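Vuvbridge Community Help
Home > Household & Shop > Laundry and Clothing Care
Viewed 2786 times

Can a robot put clothes on hangers yet?

Oratile Le Roux

I run a small secondhand clothing shop in Haugland and we get a lot of stock in every week. Steaming I don't mind, tagging I don't mind, but the hanging! Everything comes in bags, everything has to come out of the bags and go onto a hanger and then onto a rail, and by four in the afternoon my shoulders are done. We had 700 pieces through in June and I hung nearly all of them myself.

I keep seeing clips of two-armed robots doing housework. Some of them look great and some look sped up. So I'd love to hear from people who have spent time near these machines. Could one take a sweater out of a pile and get it onto a plastic hanger, and the hanger onto a rail, without me standing over it? If the answer is "half of it," which half? I'm also curious about jeans and kids' things, as I get heaps of both. We have a tile floor and a front window that gets sun all morning, if that makes any difference.

I'm not looking to replace anybody (there's only me and Saturday help). I'd just like to spend less of my life feeding hangers up through necklines.

Gunhild Hafstein

No. Wait five years. Get a steamer with a hanger hook and use the hanger that comes with it for everything.

Anjani Liew

Oh, I love this question. I do teleoperation and training work with two-armed setups, which means I spend my days making robot hands do laundry, and hanging is my favorite of all the chores because it looks so dull and is so wonderfully hard.

Short version: moving a garment that is already on its hanger is in pretty good shape. Getting the garment onto the hanger is where it gets slow, and it depends a lot on the garment. For a shop like yours I'd say don't buy anything yet, but do keep watching, because the past couple of years have been so much fun.

Start with the easy end. A hanger is a lovely thing for a gripper. It's stiff, it keeps its shape, it's usually a different color from the clothes, and if you grab it firmly the whole garment comes along for the ride. You can lift it, carry it, turn it. Most two-finger grippers like a thin bar of plastic a great deal more than they like a sleeve.
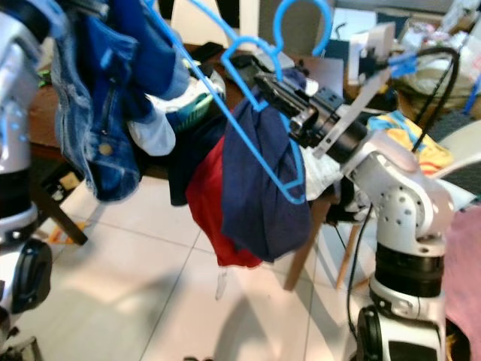 Navy on a blue hanger, with the gripper on the hanger and not on the cloth.

Then there's the rail. Getting the hook over a bar sounds trivial, and with a bare bar and plenty of room it nearly is. The trouble comes when the bar fills up. Hooks catch on other hooks, and the spare hangers at the end slide into each other and turn into one big tangled bird. If you picture your own shop rail on a Sunday after a busy weekend, that's about the worst place you could send a robot to pull out one single hanger. People do it with a shake and a wiggle and a bit of a swear. A robot can learn the wiggle too, but it needs to see it done a lot of times, in a lot of different tangles.

Two arms help enormously. One holds the hanger steady and the other handles the fabric, or one tugs a hem straight while the other keeps things from swinging. I used to think a single arm with some clever clips would do for clothes, and I've completely changed my mind.

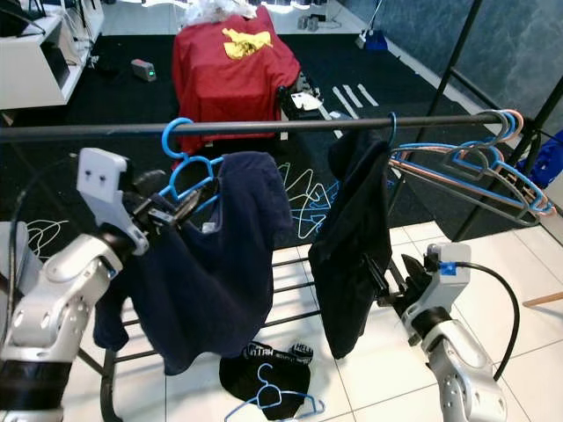 The other big headache is stuff that ends up on the floor. Knitwear slides off smooth plastic shoulders all the time, as you'll know better than I do. Now the machine has to notice that the thing it was hanging is down by its base, work out which blob is the garment, and find a neckline in it. A lot of demo clips stop before that part. Ask any seller what happens after a drop, and ask to see it!

Since you asked which half, I'll go through the job in the order you'd do it.

1. Taking one piece out of the pile
Fine with thick things, shaky with thin ones. Two T-shirts stuck together look like one T-shirt. If you can spread the pile out on a table first you've helped a great deal.

2. Finding the neck
This is the bit I'd happily talk about all night. A crumpled sweater has a neck hole, two cuffs and a hem, and from the wrong side they're all just "an opening." The usual trick is to pick the piece up, let it hang, regrip it, and let it hang again until something recognizable shows up. Slow, but I find it lovely to watch. Dark colors make it harder. Navy and black go flat in a camera, and the fold you need is hiding in there somewhere.

3. Getting the hanger in
One shoulder goes in easily enough. The second one is where it all goes wrong, as the fabric has to stretch a little while the hanger tilts, and the gripper holding the hanger is usually in the way of the cloth. Open-bodied plastic hangers also have loops and ends that love to snag. There are often small cameras down at the gripper for this part, as the view from up top is mostly blocked by the robot's own hands. Even then a bit of knit flopped over a finger can hide what you're after.

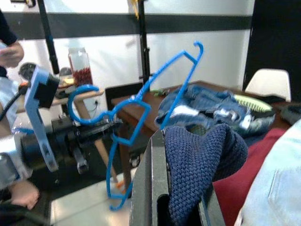
4. Onto the rail
Good, as I said, so long as there's a gap. Leave a hand's width if you can.

5. Straightening
Pulling the hem, popping the collar flat, doing the top button. Tugging, yes. Buttons, please don't ask me about buttons. I have seen one done and I cheered so loudly that someone came in from the hallway.

About your jeans: they're heavy, which is good, as they hang in a predictable way. But you'd probably want clip hangers or a fold over the bar, and squeezing a stiff clip while feeding in a waistband is its own little nightmare. Kids' clothes are harder than you'd guess. The openings are tiny compared with the gripper fingers.

About your window: yes, it makes a difference. Strong sun on pale tiles gives you bright patches and moving shadows, and pale surfaces can wash out almost to nothing close up. A blind is cheap. If you ever do try a machine, put it at the back of the shop first.

And about sped-up clips: look for a person walking past, or a clock on the wall. If the person moves like a silent movie comedian you have your answer. I once timed a clip that way from a dog's tail.

Grip matters a lot too. The pads inside the fingers do more of the work than people realize, and there's a constant trade between holding tight enough and not wrecking the fabric. Smooth pads slip on satin. Rougher ones hold beautifully, and then you worry about loose threads and open weaves.

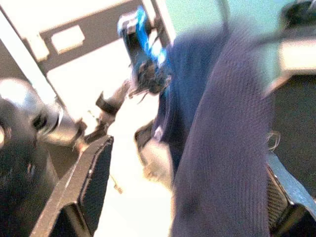 For secondhand stock I'd be a bit careful on that score. You'll have old lace, brushed wool, beads, all sorts of fringes and trims, and those are the pieces where a firm pinch in the wrong spot costs you money. I'd keep those for human hands for a good while yet and let a machine practice on sweatshirts.

So if somebody offered me a robot for your shop tomorrow, I'd have it do the carrying. You hang, it takes the hanger and puts it on the rail. That saves the reaching, and by the sound of your shoulders the reaching might be the worst of it. I really do think the rest is coming – I see things work in the morning that failed the afternoon before, and I still get giddy about it.

Happy to answer more if you tell me what kind of hangers you use. The hanger matters more than you'd think.

Grethe Lund

Anjani has covered the robot side far better than I could, so just a note from somebody who ran the back room of a uniform rental place. We had a Merkov line, which is nothing like a robot with arms. You slid each jacket onto a hanger by hand at a loading post, pressed a pedal, and the line took it away to be steamed and sorted. The machine did everything except the part you're asking about! I had 2 people loading at 4 posts, and they moved back and forth while the line caught up.

I mention it for the loading post. It holds the hanger at chest height with the shoulders toward you, so you bring the garment down over it with both hands. You stop feeding hangers up through necklines altogether. You can make one from a bit of closet rod bolted to an upright, and it was the best thing in that room for tired arms.

Also put the rail at chest height while you're loading it and raise it afterward.

Oratile Le Roux

This is so much more than I hoped for, thank you both (and Gunhild, I do own a steamer). Anjani, they're plain plastic tube hangers, a mix of colors, the kind where the hook is all one piece with the rest. I never thought of the hook and the carrying as a separate job, but you're right, it's the reaching up to the rail that hurts.

I'm going to build Grethe's post this week and hang a blind. After that I'll be back to pester you about what a carrying-only machine would need for floor space, as the aisle by my fitting room is narrow.

Anjani Liew

Tube hangers are good ones to work with! Solid, easy to see, no swivel. Swivel hooks turn away from you just as you reach the bar.

Measure the aisle at its narrowest point and then again with somebody standing in it holding a coat. Post both numbers and I'll have a think.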